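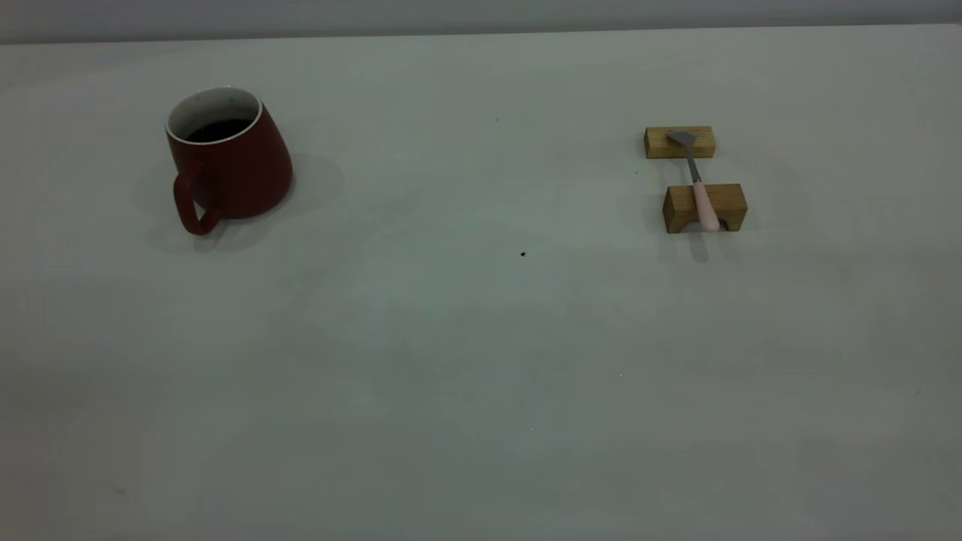
Murdo Paterson wrote in under my July piece that a gripper review with no spoon in it is an advertisement. He had watched the Borent clip on the maker's page, he said, and every single thing it picked up was a box. Could I please try it on something from a kitchen drawer before telling people to spend money.

Last updated: November 10, 2022

Fair enough. The Borent two-finger gripper has been on my Hurkstead arm ever since, next to the older Lindsay it was supposed to send into retirement, and I've mostly been making them both pick up a spoon and a mug.

I should say where I'm coming from. I don't believe the word "adaptive" when it's printed on a box. The Borent's fingers bend around what they touch, up to a point, and the maker would like you to think that this replaces knowing where the object is. The Lindsay has two flat jaws with rubber on them and claims nothing.

The spoon

The spoon goes across two wooden blocks with a gap between them, bowl on one, pink handle on the other. That leaves the thin neck over open table, where a gripper coming straight down ought to have an easy time. I ran 200 attempts with the Borent. It got the spoon up and held it for a slow move to the side of the table on 117 of them.

I know how that sounds, and before anyone writes in, I did recalibrate. The trouble is that the soft fingers don't close on a line. They close on a patch, and the thin metal neck can settle anywhere in that patch. Sometimes it comes up level. Sometimes the handle end swings down, being the fatter end, and the whole spoon rolls out between the pads. If you tell the arm to grab the handle itself, things go better until you get too near the block, and then a fingertip catches the wood and shoves it. The Borent doesn't notice that it is shoving. There is a contact reading in the software but it told me "object held" while pushing a block across the table, so I stopped looking at it.

The Lindsay got its own 200 attempts with the same starting positions and failed 38 of them. Nearly all of the failures were my camera estimate being off to one side, and the flat jaws simply closed on air. I prefer that. A miss you can detect is a miss you can retry, and the Lindsay's jaw width tells you straight away that there's nothing in there.

The mug

Here I expected the Borent to earn its money, and it does do better. My mug is the awkward kind, dark red, glossy, narrow at the top and flaring out toward the base. Flat jaws touch it along two short lines and want to ride up toward the rim. The Lindsay can lift it by the body if you squeeze hard, and I don't like squeezing ceramic hard. The Borent's fingers lean with the slope and hold on at a much gentler setting.

Then you put liquid in it. The Borent keeps its grip, I'll give it that, but the fingers flex when the arm stops and the mug rocks a little after everything else has gone still. I had to slow the Hurkstead down so far that I could have walked the drink over and come back. Going in by the handle loop is worse. The fingertips are too thick for a tidy approach and one of them ends up resting against the body of the mug.

One more thing about glossy surfaces. My overhead camera sees the bright streak down the side of the mug as part of its outline on some runs and ignores it on others. You can't blame a gripper for that, but the Borent guide says its compliance "forgives" poor vision, and in my setup it forgave very little. If your depth data is bad on shiny glaze, spend on the camera first.

Software and build

The Borent's controller plugs into the Hurkstead's tool port and works the first time, which I wasn't ready for. The settings page is clear. Force is given as a bare percentage with no units anywhere, and the same percentage felt weaker once the unit had been running all afternoon. I asked support what the percentage was a percentage of. Still waiting.

The finger skins are already polished smooth at the tips. Replacements are sold in pairs and the dealer in Vitemthorpe had none when I called. Rubber for the Lindsay I cut myself from sheet.

Who should get one

If you are moving mugs, fruit, or bottles with some slope to them, and you can afford to move slowly, the Borent is decent and I'd take it over flat jaws. For cutlery, pens, brushes, anything long and thin, keep what you have. I would not buy it as an only gripper, and the price assumes that you will.

Mine is going back on the shelf except for mug work. Lucie Gill has asked for a comparison with a suction cup on the bowl end of the spoon, and I'm trying that next, though I suspect the curve of the bowl will leak. I also want to repeat the Borent spoon runs with fresh skins if I can ever get a pair.

14 comments
6 shares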